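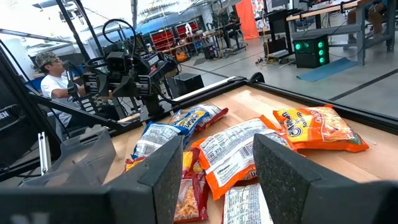 Figure 16. Wrist camera view of the bag-sorting tray, gripper fingers open.

Home | Team Guides | Rules | Parts List | Contact

Search this guide Go

Flalham Student Robotics Club
Set-Up Guide, Section 4: Preparing the Sorting Tray

This section applies to teams entering the Serton bag-sorting event in April. Complete Section 3 (arm mounting) before proceeding.

1. Place the snack bags on the wooden surface, inside the black rim. Bags may lie face up or face down, and may overlap.

2. Confirm that both gripper fingers appear in the wrist camera view. In Figure 16 the right finger looks larger than the left; this is acceptable for practice runs.

3. Open the gripper fully. The gap between the fingers must be visible before the arm is lowered.

4. Set the exposure value to 1,490. White back panels with small print lose detail at higher settings.

5. Start the Clusarley control program and select Tray Mode. Record no fewer than 121 practice picks before requesting a judged run.

NOTE: Foam-textured fingers are to be inspected before each session. Replace both fingers after 3,000 picks — never one alone.

NOTE: Teams using the Yoshida mounting plate shall repeat Step 2 whenever the plate is loosened.

CAUTION: Keep hands outside the rim while either arm is powered. Team members seated near an arm shall remain clear of its reach.

CAUTION: Do not step on or pull cables that cross the floor.

Revised 25 March 2026

Related sections
Section 3: Mounting the Arms
Section 5: Judged Runs and Scoring
Finger Replacement
Cable Safety Checklist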